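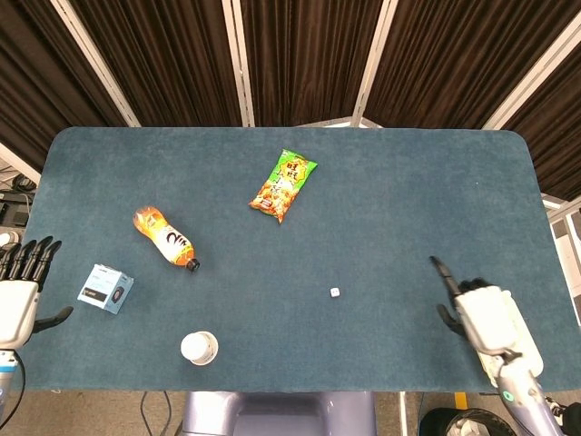
Mesa da aula 2: pacote de salgadinho, garrafa, caixa, copo e dado sobre o feltro.

Pessoal, seguem as minhas notas da aula sobre arrumação de objetos pequenos – escrevi meio correndo, então perdoem as abreviações!

O exercício de partida é bem simples: cinco coisas espalhadas numa mesa e cada grupo decide por onde começa. Eu sempre começo pelo que rola. A garrafa deitada é a minha primeira candidata (tampa preta, rótulo branco, bebida alaranjada, dá para achar de longe), e só depois de deixá-la de pé é que olho para o resto. O Bienvenido Macaraeg prefere começar pelo dado, que é minúsculo e some fácil debaixo de um pacote. Gosto das duas ideias e a gente discutiu isso por um bom tempo!

Sobre o pacote de salgadinho verde e laranja: peguem pela borda, sem apertar o meio. Embalagem amassada engana, parece mais firme do que é. A caixinha azul-clara e branca vai encostada num canto, com a frente virada para quem usa a mesa. Copo com tampa fica em pé, longe do cotovelo – por favor.

Critérios para o relatório:
- ordem escolhida e justificativa
- um desenho da mesa antes e outro depois
- no máximo 400 palavras

Quem quiser ler mais, a apostila da Hoi-yan Lui trata de agrupamento por uso na página 31. A entrega é em outubro, na pasta Banevier.

Categoria: Material de apoio > Organização do espaço
2 comentários · 31 compartilhamentos
Última atualização: outubro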